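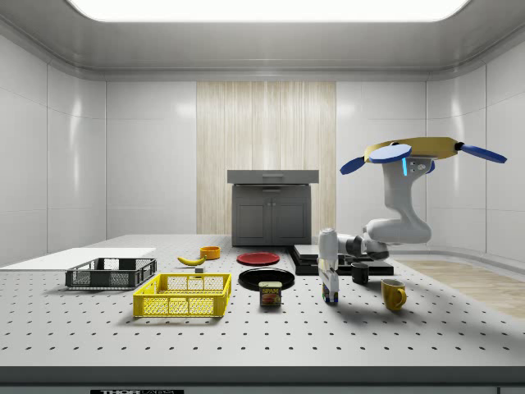

Why would anyone practise on a table that doesn't exist? A visitor asked that in the first ten minutes of the open day, loudly, from the back of the group, and the rest of us were glad because we'd been wondering the same thing.

The answer took most of the morning. I'm writing it up here for my automation unit, along with what I saw at Sedgate on Wednesday, December 15, 2021, and what I'd do differently if I ran a demo like it.

## Getting there and what we were shown

Sedgate is a small robotics lab on the upper floor of a business park, and the day was split into two halves: simulation before lunch, questions and a wander after. I'd expected loud machinery and safety cages. What we got was a big screen, a row of chairs and a very strong smell of coffee.

The program they use for building the simulated rooms is called Zindex. You put a robot arm on a table, put some everyday stuff around it and set a task. The room we spent the most time on was a tidy white one with a perforated tabletop, a wood panel on the back wall and a white arm mounted on a black base at the right. The objects were things you'd find in any kitchen or shed: plates, mugs, a banana, a can of Spam, a couple of plastic crates. I liked that a lot! I think I'd have tuned out if it had been all grey cubes.

## The task

The job for the morning was called Barbu (it's the name of the task set, and I forgot to ask where it came from). Each task is a short sentence, such as "put the can in the yellow crate", and the arm gets 60 seconds of simulated time to do it. There were 11 tasks on the list.

I'd assumed the hard bit would be the grabbing. The presenter said a lot of the failures happen before that, when the program has to work out which thing you mean. If there's a yellow crate, a yellow mug and a banana on the same table, "the yellow one" isn't much help. Same with mugs: ask for "the mug" when there's a black one and a yellow one, and either answer is fair enough. So half the skill is in writing the sentence properly, and I hadn't thought of that as robotics at all.

The two plates caused a good argument in our row. Someone wanted to stack the red plate on the black one. A flat plate on a table is a rotten thing to pick up with two small fingers - there's nowhere to get underneath - and the presenter said they'd usually go for the rim, or push it to an edge first. We tried writing that as an instruction and our version was four lines long. The presenter's was one.

## Back to the question

So, why a pretend table? These were the reasons I got down:

- You can reset it instantly. Putting a real table back exactly how it was takes someone's whole afternoon.
- You can run it overnight. They told us one batch was 3,000 attempts, and no crockery got broken.
- You can change one thing at a time, like the colour of a crate or where the light is, and see if the result changes too.

The downside came up in the afternoon. Their score for one of the easier tasks was 92 per cent in simulation, and they were very upfront that they don't expect that number to carry over to a real bench. Simulated friction is a guess, and so is the squashiness of a banana. Skusard, the other project in the building, does the real-arm testing, and we didn't get to see it because their room was booked. I was pretty disappointed about that, to be fair.

## What I'd change

I'd have liked to type an instruction myself. We called ours out and the presenter typed them, so the quieter people in the group never really got a go. A printed list of the 11 tasks would have helped too, as I was copying them off the screen and missed two.

I'd also put the "why simulate" part right at the start. Once I understood it I enjoyed everything a lot more, and I wished I could have watched the first part again.

## Next steps for my project

I'm going to build a small table scene of my own, with five objects at most, two of them the same colour on purpose. Then I'll write each instruction a vague way and a careful way and compare the results. Sedgate has another open day in May and I've already put my name down - hopefully with the Skusard room open this time.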